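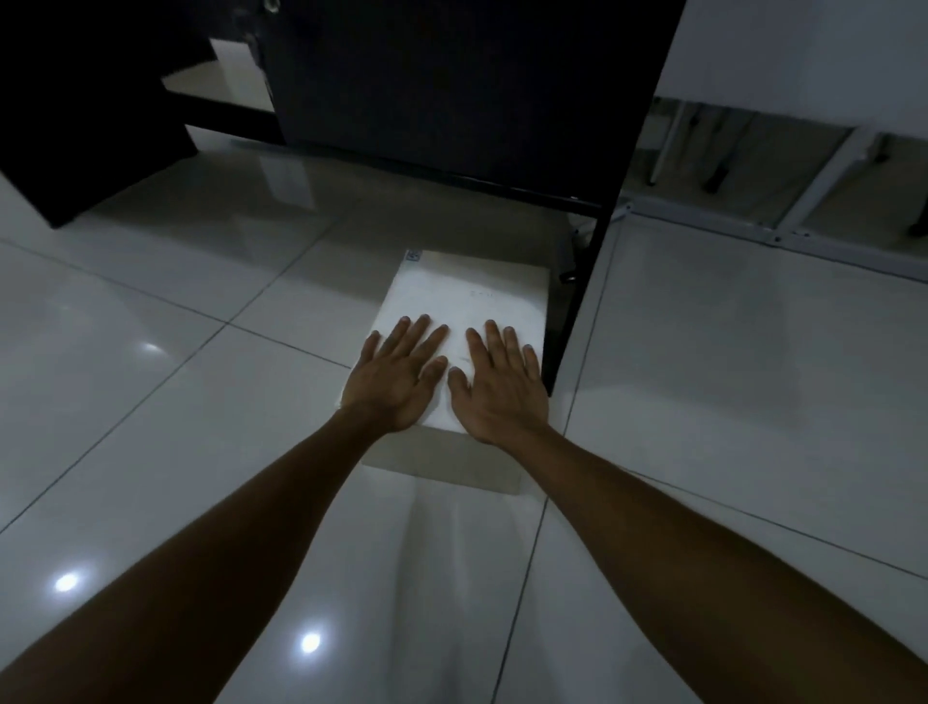

Archive boxes kept at floor level should be closed, labelled and checked for square before they are shelved or moved to another room. The procedure set out on this page applies to all staff and students who handle records at the Osau Local Studies Collection, including those on short placements. A plain white box on a polished tile floor is easily overlooked beside a large dark cabinet, and pressing the lid with both palms flat, one on each half, is the method taught for checking that it is seated. The same method applies whether the box is new or has been in use for some years and shows scuffing along its edges.

Before you begin

Clear a floor area large enough to kneel in and to set the box down with room on either side. Sweep the tiles. Polished tile allows a box to slide with very little effort, and grit carried underneath will mark both the board and the glaze. Remove watches, bracelets and rings, and roll long sleeves to the elbow. Hands should be clean and completely dry. Hand cream is not to be used on the day of handling.

You will need a soft pencil (2B is preferred), a supply of adhesive box labels, a steel rule and the current copy of the Mirard register. Ballpoint and felt pens are not to be brought into the room.

Closing the box

1. Check that the contents lie below the rim. A lid that rests on folders will appear closed but will lift again within a few days. If the contents stand proud, divide them between two boxes and amend the register.

2. Lower the lid evenly. Start with the far edge and bring the near edge down to meet it.

3. Place both hands on the lid, palms down, with the thumbs towards the centre and the fingers pointing away from you. Straighten the arms and apply gentle, even pressure. Do not strike the lid or lean the full weight of the body on it.

4. Run a finger along each side. A gap on one side only usually means that a folder tab has been caught. Lift the lid and begin again.

Labelling

Each box carries one label, placed at the upper left corner of the lid as the handler faces it. The accession number is written on the label in pencil before the label is applied. Boxes transferred from the former Kurel depot may also carry a handwritten mark on the lid itself. These marks are part of the history of the box and must not be erased, even where they can no longer be read. Record them in the register as "lid mark, illegible" if necessary.

The Kurel transfer comprised 288 boxes, and about 100 of these have yet to be relabelled. Handlers who come across one should complete the label and inform Tove Zoëga, Collections Registrar, by Friday of the same week.

Moving the box along the floor

Short moves within the room may be made by sliding, provided that the tiles have been swept. Longer moves, and any move across a doorway, are made by trolley.

Turn the box so that its long side runs away from you. Set one hand on each side of the lid, with the fingertips resting on the board and the left thumb around the left edge. Keep the wrists relaxed. Where the floor has visible grout lines, use them as a guide to keep the box on a straight course – this is particularly helpful when several boxes are to be set in a row.
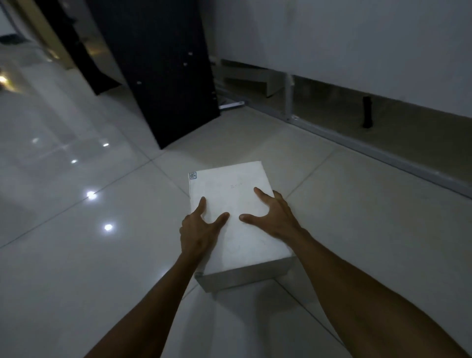
Hand position on the lid. The label is at the upper left corner.

Do not lift a box by its lid. To raise it from the floor, move both hands down to the base, bring the box close to the body and stand using the legs. Any box that cannot be raised comfortably by one person is to be reported as overfull and left where it is.

Boxes and cabinets

A box may be set against the front of a cabinet for the length of a working session only. It must not remain there overnight, as cabinet doors and drawers need to open fully for the morning inspection. Registers 628 and 1365 list the permanent positions for all floor-level material in the Tapia Room.

Damaged boxes

Light scuffs and smudges are acceptable and need not be recorded. Split corners, crushed sides and any sign of damp should be noted in the register, and the box set aside for Baldur Kirkegaard in Conservation. Tape is not to be used as a temporary repair. If a split corner exposes the contents, wrap the whole box in unbleached cotton tying tape and attach a paper flag with the date and your initials.

Osau Local Studies Collection – Collections Care | Contact us | Copyright and reproduction | Back to top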